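Small counter, everything ends up along the backsplash. How do you arrange yours?
Posted 28/07/2024 by Pilar Arancibia in Kitchens & Storage

We moved into a rental in Curkwood in April and the kitchen has one usable stretch of counter. It's white with gray veins, with small glossy tiles behind it. There are no upper cabinets on that wall, so food and dishes get pushed to the back and stay there. By dinner I have a strip in the middle to chop on and that's it. I can't drill into the tile – the lease says so. I'd like the breakfast things within reach of the kids, but the rest could move. What would you take off first?
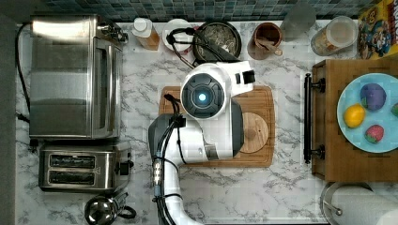
My own rule for a counter that size is that cooking gets the middle and breakfast gets one end. The cereal box is already in the right-hand corner and the jar with the white lid is close to it, so make that the breakfast end and put the bowls there too. The wooden cup with the spoon can stay at the back. I'd move the bottle on the left first. If that's cooking oil, keep it upright in a cabinet, away from the stove. The big wooden tray with the black handle takes up a lot of room lying flat. Stand it on its edge beside the fridge if you have a gap there.

Leave the cutting board out if you cook every day. I put mine away for a month and only ended up using plates to cut on.
– Oldřich Tóth

Get a rail that hangs off the shelf or a tension pole between counter and ceiling. No drilling. Mine is a Verkitz and it has held 2 baskets for 4 years. Check that your ceiling is solid first, mine needed a piece of wood on top.
– Marwa Nasr

Same problem here, we just bought a cart.
– Norbert Kadlec

Thanks all. The tray is going next to the fridge tonight. Marwa, does the pole leave marks on the counter? I'm worried about the deposit.
– Pilar Arancibia

It has a rubber foot. I put felt under it and haven't had a mark.
– Marwa Nasr

Related
Cleaning grout between small glossy tiles
Oiling a wooden cutting board: how often?
Best jars for oats and rice
Renters: storage without drilling
Where do you keep large serving trays?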